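Cleaning the tops of appliances
Taltcombe Home Notes
Print | E-mail this page
44 shares | 3 comments

Flat-topped appliances turn into shelves. Pens, small boxes and spray bottles end up on them, and the dust settles in between. A glossy black top shows it sooner than anything else in the room.

Switch the appliance off at the wall and let it cool. Move everything off the top, including whatever has crept on to it from the counter behind. Dust with a dry microfibre cloth first - a wet one only smears the dust into grey streaks. Then wipe with a cloth wrung out in warm water and a drop of washing-up liquid, and dry it straight away with a clean tea towel.

Spray the cloth, never the machine. Go over the display and the controls last, with the cloth barely damp, and don't press hard on the printed markings. Scouring pads and cream cleaners will dull a shiny finish for good.

If you use a vinegar mix, 50 ml of white vinegar to half a litre of water is plenty. Label the bottle.

Any power strip lying on the floor nearby should be kept well clear of drips. Unplug it before you mop.

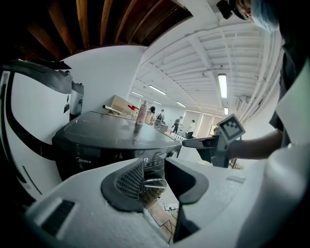
Put back only what you use every day, and keep the vents free. The rest can go in a drawer.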